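Look Up! What Is On The Ceiling?

Explainers for ages 7 to 11
By Marlina Chong

Most of us know what is on the floor of a room, because we have to walk round it. Not many people could tell you what is on the ceiling. This page is about the things you find up there in workrooms and offices, and how light from them gets to the table where you are working.

What is a ceiling for?

A ceiling is the top of a room. In a house it is usually flat and smooth. There are wooden beams above it, and pipes and wires too, but they are covered up with boards.

In workshops, schools and large offices the builders sometimes leave everything showing. This is called an exposed ceiling. It makes the room feel taller, and it is easier to mend things when you don't have to make a hole first.

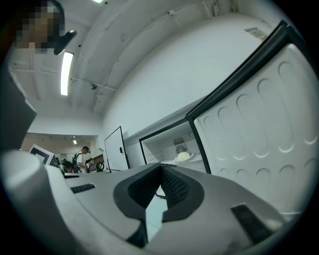 A ceiling with its beams left showing, and a fluorescent tube switched on.

Beams

A beam is a long, strong piece of wood, steel or concrete. It carries the weight of whatever is above it, such as a roof or another floor, and passes that weight along to the walls or posts. If you lay a ruler across two books and put a rubber on the middle, the ruler is doing the job of a beam.

Conduits

A conduit (say "con-dyoo-it" or "con-dit") is a thin pipe with electric wires inside. The pipe stops the wires being knocked or nibbled. Small brackets hold it in place. Builders often paint beams, conduits and brackets all in one colour so that you notice them less. White is a popular choice, as it bounces light back down into the room.

Light tubes

A fluorescent tube is made of glass and has a gas inside, with a tiny amount of mercury. When electricity goes through, it makes a kind of light we can't see, called ultraviolet. The inside of the glass is coated with a white powder, and the powder turns the ultraviolet into light we can see.

Never touch a broken tube. Tell an adult, because the glass is sharp and mercury is poisonous.

Many buildings are changing to LED lights now. At the Lurklow workshops in Lemelport they counted 542 old tubes before they began swapping them. The job started in August and took two people 4 weeks.

Where does the light go?

Light travels in straight lines until it hits something. What happens next depends on the thing it hits.

A rough surface, like a wall or a carpet, scatters the light in all directions. You see the wall, but you don't see a picture of the lamp in it. A smooth, shiny surface sends the light off neatly in one direction, so you do see a picture of the lamp. We call this a reflection. A glass table is good at this. If there are rows of lights overhead, you can look down at the glass and find the rows again.

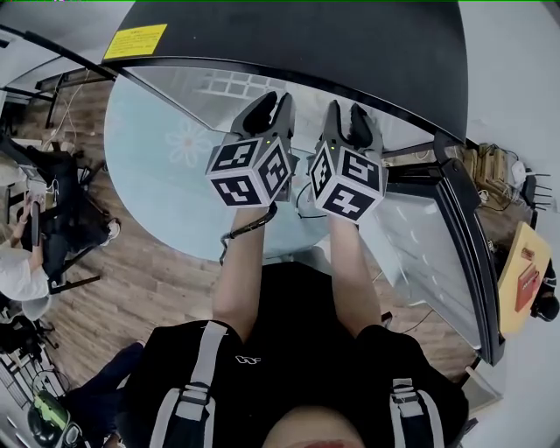

Glass does two things at once. Most of the light goes straight through it, and a small part bounces back. Coloured glass also soaks up some of the light on its way through. Blue glass lets blue light through best, so that is the colour we see.

A plank floor is different again. Bare wood is a bit rough, so it looks dull. If it has been varnished it is smoother, and you may see a soft, blurry shine near a window or a lamp.

Try it yourself

You will need a small mirror, a sheet of white paper and a lamp.

Put the mirror flat on a table under the lamp and look into it from the side. Move your head until you can see the lamp - that is the reflection. Don't look at it for long if the lamp is bright.

Now cover the mirror with the paper. The paper is lit up, but the lamp has gone, wherever you put your head.

Words to know

Beam: a long, strong piece that holds up weight.
Conduit: a pipe that protects wires.
Reflection: light bouncing off a surface.
Ultraviolet: a kind of light people can't see.

Page last checked 4 Jun 2021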